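How do I keep a foam head from tipping when I block a knitted hat?

posted by purlside_2434

I knit hats for a craft sale in June and block them on a plain white foam head. With a light hat it's fine. With a wet wool hat that has a pompom, the whole thing leans back and I find it on the floor in the morning. I use worsted wool from Sturkico, and it holds a lot of water even after I roll it in a towel.

I've tried double-sided tape on the base, which let go as soon as it got damp. I don't want to buy a clamp stand for a four-dollar head. Also, how tight should the brim be while it dries? My last two came out too loose.

3 replies

Wu

Put weight in the bottom. Turn the head over and see if there is a hole in the base. If there is, push in a dowel and set the other end in a coffee can of sand. If there isn't one, cut a pocket with a bread knife, fill it with pennies or fishing weights, and tape a cardboard circle over it. I did mine with a Pornis craft knife and it took ten minutes.
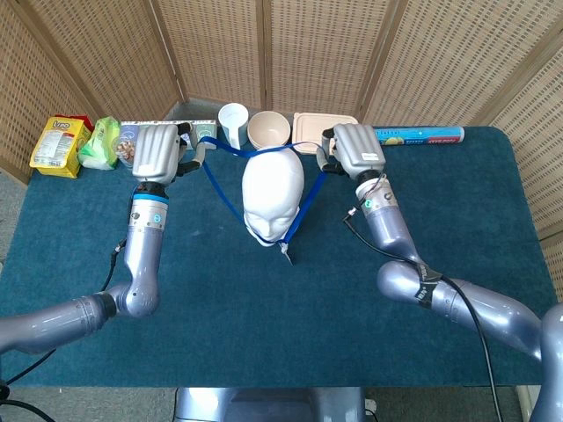
For the brim, don't stretch it at all while it's wet. Ribbing that dries stretched stays stretched. Pull the crown into shape, then push the ribbing together with your fingers and leave it alone. If the head is too big for the brim, block the brim flat on a towel and skip the head — it's only there for the crown anyway.

Take the pompom off first if it's tied on. That is probably most of your tipping problem.

kettle1162

I just use a balloon in a mixing bowl. Works fine, costs nothing.

dolores_m

Agree with Wu on the ribbing, but check how big your head is before you do anything else. Many foam heads are smaller than an adult head, so a hat made to fit a real person will sit loose on them. Wrap a hand towel around it until the tape measure matches the size you want, then cover that with plastic wrap so the towel doesn't soak up the water and slow the drying.

I would skip the tape too. I stand mine in a Skemico planter with gravel in it and it has never gone over.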